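Pudano Handling Software: Progress Report to Vinwood, Second Period
Work package 3: two-handed grasp and transfer of thin shells 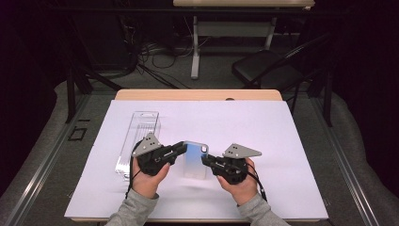
Sharada Subramaniam asked, on reading the draft of this report, whether the planner would still need recorded human motion once the contact model was in place, and whether the budget line for recording could be closed early. The short reply is that it cannot be closed in this period. The contact model predicts slip at the jaws well enough to reject bad grasps, but it does not propose good ones. Proposals still come from recordings made with the hand-held grippers. Section 4 sets out what would have to change.

1. Status against plan

The recording pipeline, the time alignment tool and the first trained policy are complete. The force limiter is in test. The handover planner, which decides when one side may release, is four weeks behind. The cause is a fault in the alignment tool that was found in March and is described in section 2. No change to the final deliverable date is requested.

2. Data and tooling

The set now holds 2,246 recorded episodes of phone case handling. Of these, 1,541 pass all automatic checks and are used for training. The milestone called for 2,000 recorded episodes and at least 1,000 usable, so both parts are met.

Rejections fall under three checks. The largest group fails pose tracking: one gripper's estimated position jumps between samples by more than the hand could have moved. The second fails on jaw width, where the logged opening does not settle before the lift. The third is operator marked, usually for a dropped case.

The alignment fault was a clock offset between the left and right streams. Each stream was stamped on arrival at the host instead of at the sensor, and under load the right stream queued longer. For single-hand tasks this had no visible effect. For a shell held from both sides it meant that the recorded squeeze appeared to begin on one side first, and the policy learned to do the same, pushing the case sideways before closing. Dinesh Goel rewrote the stamping code and reprocessed the full archive. Older episodes were recovered by matching motion peaks in the two streams. Episodes with no clear peak were dropped and are not in the totals above.

3. Planning and control

The policy outputs target poses for both end effectors and a jaw width for each. A controller underneath tracks these targets and holds the relative pose between the two sides as a separate constraint. In the previous version each arm tracked its own target, and small errors added up as a twist in the shell. The relative constraint removed most of the twist in simulation. On hardware the improvement is smaller, and we suspect backlash in the wrist joints. Ott Koppel is measuring this now.

Clear and frosted cases remain the hardest for perception. Depth readings on them are sparse and often return the surface behind. The current workaround estimates the case outline from colour images alone and takes height from the jaw positions once contact is made. It fails when the case lies flat on a pale surface with no shadow. A small network trained on outlines from the existing recordings is being tried by Milagros Apaza. Early output is usable on tinted cases and poor on fully clear ones.

The force limiter caps closing effort from motor current. It was tuned on rigid cases supplied by Ralmont. Soft cases deform under the same cap, so the limit must depend on the item. For now it is set by hand in the task file.

4. Recording effort in the next period

Recording can be reduced when the planner is able to propose grasps on an unseen case shape and have the contact model accept at least one of them. At present it manages this for plain rectangular shells with rounded corners and fails on cases with stands or raised rims. We propose to keep recording at half the present rate and to spend it only on shapes the planner fails on. Subramaniam has agreed to this in principle, subject to a revised cost sheet.

5. Risks

The Rimkutė driver for the wrist joints is closed, and the backlash compensation may need access we do not have. A request has been sent. If it is refused, compensation will be done in our own controller at a lower update rate.

6. Next steps

Finish the handover planner and run it on hardware.
Report wrist backlash figures.
Replace the hand-set force limit with one read from the item record.
Send the revised cost sheet to Vinwood.

Prepared by Frøydis Berge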